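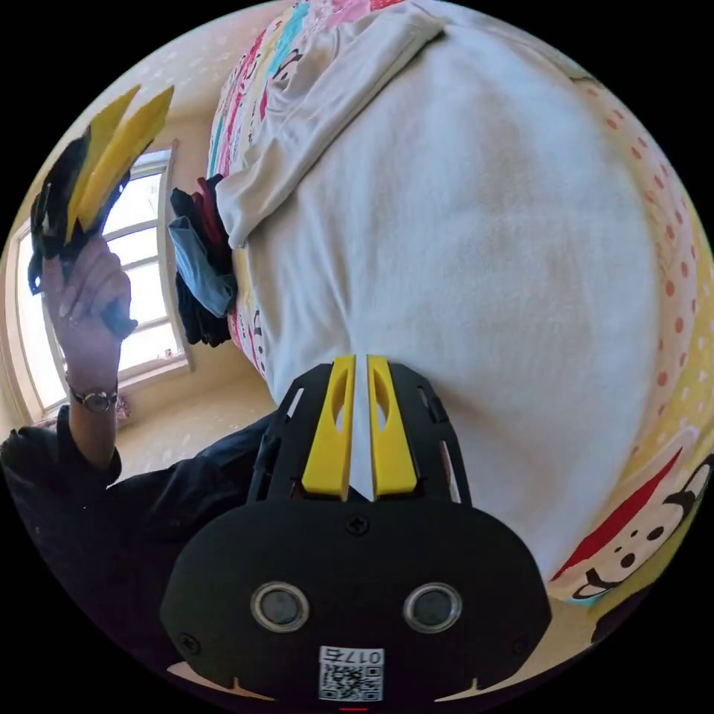 Cómo lavar camisas blancas en casa sin creerse todo lo que dice la etiqueta del quitamanchas

Publicado el 8 de febrero de 2023 en Trullance

Llevo años leyendo trucos para blanquear ropa y la mayoría no resiste una tarde de pruebas. El bicarbonato con vinagre, por ejemplo, hace mucha espuma y poco más: uno neutraliza al otro y lo que queda es agua con algo de sal. Si le gusta ver burbujas, adelante. Si quiere recuperar una camisa amarillenta, siga leyendo.

Lo que necesita
Percarbonato de sodio (el genérico me vale, no he notado diferencia con los botes caros)
Detergente normal en polvo o líquido
Un barreño o el fregadero bien limpio
Guantes
Jabón de pastilla para cuellos y puños

Paso 1. Mire la composición
Algodón y lino aguantan casi todo. El poliéster aguanta menos temperatura y amarillea de otra manera. Lana y seda quedan fuera de este método, diga lo que diga el vídeo de turno. En las mezclas me fío de la fibra más delicada.

Paso 2. Cuellos y puños
Moje la zona, frote con la pastilla y deje actuar media hora. Un cepillo de uñas blando basta. El de cerdas duras levanta pelusa y la camisa envejece antes.

Paso 3. Remojo
Disuelva una cucharada colmada de percarbonato por cada 5 litros de agua a 40 grados. Con agua fría apenas trabaja, y de ahí vienen muchas de las quejas. Meta la ropa cuando el polvo esté disuelto del todo y déjela hasta 8 horas. No tape herméticamente el barreño ni guarde la mezcla en una botella: desprende gas. Y nunca la junte con lejía.

Paso 4. Lavado
Escurra y pase a la lavadora con la dosis habitual de detergente. Doblar la dosis no limpia el doble, deja restos y los restos agrisan. Tambor a tres cuartos, como mucho. El suavizante me lo ahorro.

Paso 5. Secado
El sol ayuda, eso sí lo concedo. Tienda la camisa por los faldones, abotonada solo arriba. Si la mancha sigue ahí, repita el remojo antes de usar secadora o plancha, que la fijan.

Lo que no me convence
Las toallitas atrapacolor marca Preldale. Salen teñidas, de acuerdo, pero eso no demuestra que la camisa hubiera salido peor sin ellas. Lavé siete veces con y sin toallita y no supe distinguir las prendas.
El azulete. Tapa el amarillo con un tono azulado. Puede servir para una boda; limpiar no limpia.
La aspirina. Sigo esperando una explicación razonable.
Los programas «higiene» a 90 grados para el uso diario. Gastan mucho y castigan las costuras.

Dudas que me suelen llegar

¿Sirve para manchas de desodorante?
A veces. Si el cerco está tieso, haga antes el paso 2 por el revés. Los muy viejos aclaran algo y ahí se quedan.

¿Y si la camisa tiene botones metálicos?
Acorte el remojo a una hora y aclare enseguida. Con adornos metálicos grandes yo no me arriesgaría.

¿Cada cuánto conviene hacerlo?
Cuando haga falta. En mi caso, al guardar la ropa de verano en septiembre y alguna vez suelta entre medias.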